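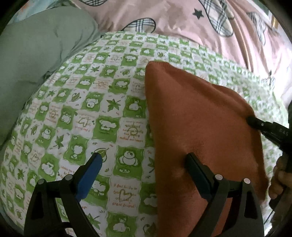 Hi Lucero,

Quick one on the Skakaston panoramas. I've stitched 11 of the 49 sets so far, and the canyon rim ones came out great (even the one with the crooked horizon!). The trouble is color. Shots from the old lens lean blue, so I'm redoing those by hand, around 106 frames. Ardalan lent me his Zadix profile and it helps a lot. Money's fine, $1705 left. I'd like to push the web gallery to March if that's OK with you?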